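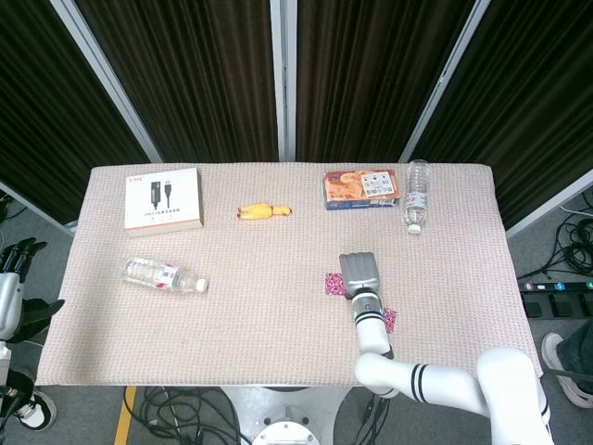
Buscar en Zodura Buscar

Farzad Rahimi
Hilo sobre normas internas para celdas de manipulación en mesa. Sáb 30 de diciembre.

1/ La velocidad de referencia durante la puesta a punto es 100 mm/s. Se sube a 400 solo con el área despejada y la parada de emergencia al alcance del operador.

2/ Cables y regletas: fuera de la zona de paso. Un mazo enredado en el suelo gris se ve mal y se pisa bien. En Dikell lo anotamos como incidencia, aunque no haya tropiezo.

3/ Botellas tumbadas: tapón cerrado y orientación registrada antes de cada serie. Si ruedan sobre la tela, la serie se repite.

4/ Pinza: revisión visual de los dedos cada 6 horas de uso — con el brazo sin par.

5/ Dos personas por celda como mínimo. Una mira la mesa, la otra la pantalla. No se intercambian a mitad de serie.

6/ La plantilla de Hunevex no contempla telas. Añadid una línea a mano hasta la revisión de marzo.

2 comentarios · 6 compartidos

© Zodura · Contacto · Volver arriba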